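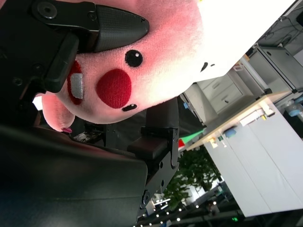
Fig. 1. Wrist camera, soft toy between the fingers.

Handout 4: When to believe your grasp

Your perception node will tell you it has found the toy. It says this with great confidence, as it did last month about a coat sleeve. Once the fingers close, the wrist view is mostly pink fleece, and the pose estimate goes for a stroll.

So we stop asking it. In Didach, the grasp state freezes the last good pose when the mask fills too much of the view, then hands over to finger current. The controller runs at 100 Hz and the detector at 15. Do not make the fast one wait for the slow one. Two groups did last April, and their arms moved like people reading a map.
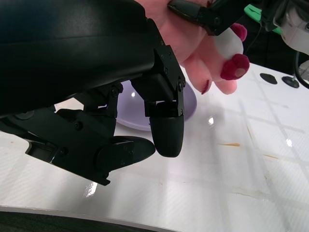

Maricruz Pacheco objects that a frozen pose is only a stale pose with better manners, and that fleece squashes enough to fool the current threshold too. She would fuse both and let the planner see the variance.

Fair, and you may do it her way for extra credit. Bring the log.

Two arms over one table raise the other problem, which is who gets the space above the plate. Nosta gives it to whichever arm asks first and holds the lock until release.

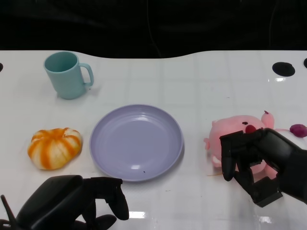 The lock has a timeout of 1,530 ms. Leave it alone until you can say why your planner needs longer. If both arms stop, read the lock table before restarting anything.

Lab 4: replay the Dosden log, find the late release, fix it. Submissions go to Rosaura Marulanda within 72 hours of your lab slot.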